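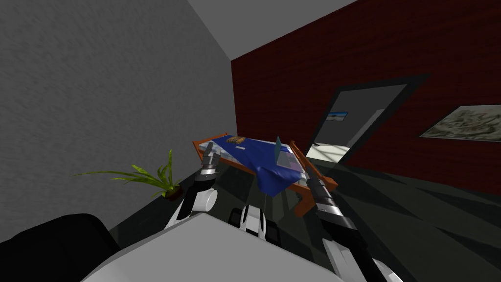
*Bed with blue blanket, computer rendering.*

## Furness travels to Priltton with a playoff place still open

The Furness women's soccer team plays its last regular season match at Priltton on 22 May 2026, with kickoff at 7:30 p.m. A win puts Furness in the playoffs. A draw would be enough only if Yao loses at home to Grutorent.

Furness goes into the match in fourth place with 39 points, 2 ahead of Yao. Priltton has already locked up second and can't move up or down, so head coach Guilan Pan was asked after practice whether she expects to see a weaker lineup.

"I don't know who they'll start and I'm not planning around it," Pan said. "They beat us in our own building with their second keeper. We have to defend corners better than we did that night."

That was the December meeting, which Priltton won 3-2. Furness led twice. Both Priltton equalizers came from corner kicks, and the winner was a penalty in stoppage time after a handball on Rongrong Gu. Gu still disagrees with the call. She has played every minute since and has moved from left back to the middle of the defense, where Furness has looked steadier.

The attack has been harder to figure out. Qianru Duan leads the team with 8 goals, but she hasn't scored in the last three matches and came off at halftime in the draw with Grutorent with a tight hamstring. She trained fully this week and is expected to start. If she can't finish the match, Pan will probably push one of the wide players inside, as she did in the second half against Grutorent. Furness had more of the ball that way but took few shots.

Set pieces took up most of the week's practice. Assistant coach Haoran Xiao has switched the team from marking player to player to a mixed setup, with three defenders holding the six-yard line and the rest picking up runners. It was used for the first time against Grutorent, and Furness didn't give up a goal from a corner. Priltton is taller and puts more people in front of the keeper, so this will be a tougher test.

Goalkeeper Baoshan Tang is available again after serving a one-match suspension. She said she watched the Grutorent match from the stands and didn't enjoy it.

"You see everything from up there and you can't yell at anybody," Tang said. "Well, I yelled. They couldn't hear me."

Priltton plays a high line at home and likes to win the ball near midfield. Teams that have done well there have gone long early and made the center backs turn. Furness prefers to build from the back, and Pan would not say whether she plans to change that.

If Furness and Yao finish level on points, goal difference decides the place, and Yao currently has the better one. The Yao match kicks off at the same time.

The supporters' bus leaves from the north lot at 4:15 p.m. and comes back after the final whistle. Seats can be reserved at the ticket window until noon on match day. Visiting fans sit in section D at Priltton, entrance on the rail side. Bags larger than a small backpack have to be left on the bus.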